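Home | About | Visits | Reading | Archive | Contact

A Sunday at Droltix, watching the washing

The open day began at ten, which on a Sunday in February is a strong opening bid. Droltix has the upper floor of a building behind the bus garage, and the sign on the street door still belongs to whoever was there before. I went up two flights behind a family with a pushchair and was given a sticker with my name spelt nearly right.

I'd come for the software. Droltix makes a planner called Gilter, which takes whatever a robot's cameras are looking at and decides what the arms should do next, and the firm has chosen to prove it on folding cloths. I have been to enough of these days to know that somebody will always say folding is harder than chess. It took four minutes.

Margaux Hamel, who looks after the perception side, gave the first talk. Her trouble is that a cloth has no proper shape. A mug seen from behind is still a mug, but a towel can be flat, rolled, heaped or halfway between, and the program has to find an edge worth grabbing in all of them. The overhead view gives the general lie of things and the wrist view gives the last few centimetres, and most of her working week goes on the moments when the two disagree. At the wrist, a towel is mostly ridges, shadow and glare.
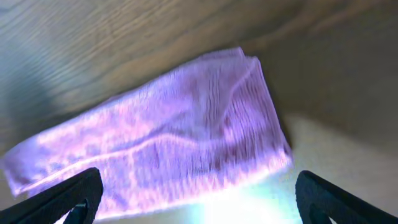 Why not just use a brighter lamp and be done with it?
More light gives the camera more glare as well, and a washed-out fold is as hard to find as a dark one. Droltix varies the lighting during training so that the model learns to put up with both.

The question came from the pushchair father, and it was better than mine. Mine was about frame rates and got a polite answer in which I understood the verbs.

After that came the logs, which I enjoyed more than I should admit. Each attempt is saved as an episode, with the camera streams, the joint positions and the planner's own running opinion of how things are going. Hamel put up a chart of that last one. Gilter is a cheerful program. It rated its chances at 94 per cent during an episode in which it folded its own cable into the towel, and it stayed there until a person pressed stop. She has since added a second model whose only job is to doubt the first. I have worked in offices run along similar lines.

The current set holds 1408 episodes, of which 1289 are thought fit to train on. The remainder live in a folder called "sadness". I asked to see inside and was shown one, a long recording of a gripper closing very carefully on nothing, opening, and closing again. Somebody behind me said "poor thing" and meant it.

Then we were moved along to the planning talk by Adwoa Lamptey, who had the harder slot, just before the biscuits. Two arms are a good deal more than twice the bother of one. Each has to know where the other is and where it's about to be, and both are tied together by the cloth the moment they're holding the same one. Lamptey's version of Gilter plans in short chunks, a second or so at a time, and throws most of each chunk away when fresh pictures arrive.

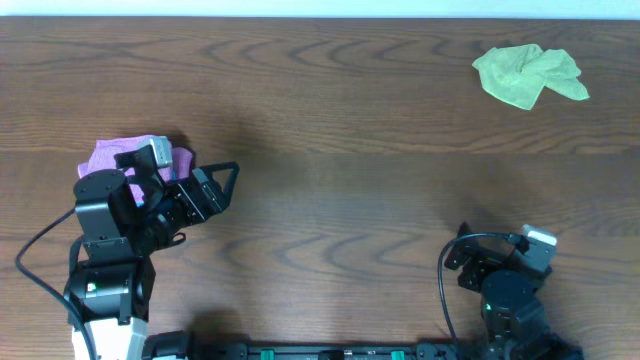 The earlier version planned the whole fold in one go and then carried it out regardless, like a man following a satnav into a river. It was quicker on paper. The new one hesitates, and visitors tend to read the hesitation as thought. Lamptey would like it noted that it's network delay.

There was a long passage about who gets to be in charge. In the first design one arm led and the other followed, and the follower was forever arriving late to a corner that had gone. Now neither leads. A single plan covers both, and a small checking routine called Huet looks at it before anything moves and refuses whatever would bring the elbows together. Huet refuses a lot. I formed the impression that it isn't popular, and that they wouldn't dream of switching it off.
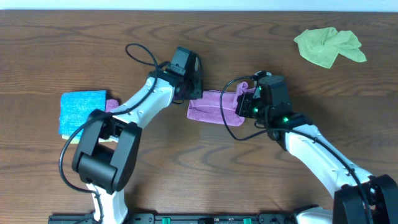
Contact is the other sore point. The planner has no sense of touch to speak of, so it judges its grip from motor current and from what the cloth seems to be doing on camera. Pull too hard and a neat fold goes crooked; too gently, and the fingers slide off with the program none the wiser. Lamptey's cure is to lift a little, look again, and only then commit. It adds time to every fold and she defends it fiercely.

The last half hour was for the replay tool, Hoditz, which lets you drag a slider back through an episode and ask the planner what it would do from there instead. Visitors were allowed a turn. A girl of nine or so found that by nudging the slider back and forth she could make it change its mind every time, and she was very happy with this until Hamel began writing down what she was doing. They've filed it as a bug. She got a second sticker.

Biscuits were shortbread, and the tea had run out by noon. Next open day is in the summer, same stairs. If you go, ask about the doubting model, and sit on the left, where the radiator works.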